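Re: Marble tile -- dull patches after the cleaner change
Flooring and Stone > Maintenance

lgranstrom
Grey marble in the lobby at Tudovgate, 51 square metres, honed when laid. Dull patches have come up along the main walking line since October. The contractor switched from a neutral cleaner to a descaler at the start of that month. Is this etching or residue? I would like to know before I pay for a regrind.

Otakar H
Almost certainly etching. Descalers are acidic and marble is calcium carbonate. Put a drop of clean water on a dull patch, leave it four minutes, dry it and look across the surface at a low angle. Residue will shift or smear. An etch will look the same as before.

ketsara_h
Disagree with "almost certainly". On a honed floor a light etch is hard to see at all, as there is little shine to lose. Patches that follow the walking line suggest wear or a film that traffic has picked up. Acid damage should follow the mop, edges included.

Otakar H
The mop goes over the walking line more often than the edges. That is true of every lobby I have worked on.

ketsara_h
Then ask the contractor for the cleaning plan and stop guessing. Also ask whether a sealer was applied. Some topical sealers go cloudy under a descaler and can be stripped without touching the stone.

lgranstrom
Sealer is Plindex, two coats, applied by Pillay when the floor went in. It was sold to us as a penetrating type. Water test done on 3 patches: no change on two, slight smear on the third. Quote for the regrind is 1,090 before tax.

Svetozar
Mixed result, so probably both. Strip one square metre with an alkaline stripper, rinse twice, leave overnight and compare at 7 am before anyone walks on it. Use a cotton cloth for the rinse, and keep dyed cloths off it until you know they hold their colour.
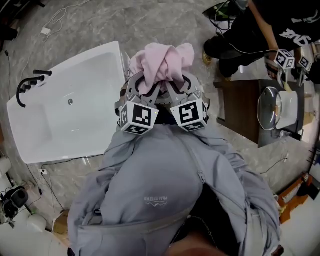
Re: Marble tile -- stripper test, results
Flooring and Stone > Maintenance

lgranstrom
Test square stripped and rinsed twice. The smeared patch has cleared. The other two are unchanged, with a slightly rough feel under a fingernail.

Otakar H
Rough means etched. Hand honing with a fine pad will deal with two patches. I would not pay for the whole floor.

ketsara_h
Agreed on the pad, though I would still strip the rest first. You may find more patches under the film.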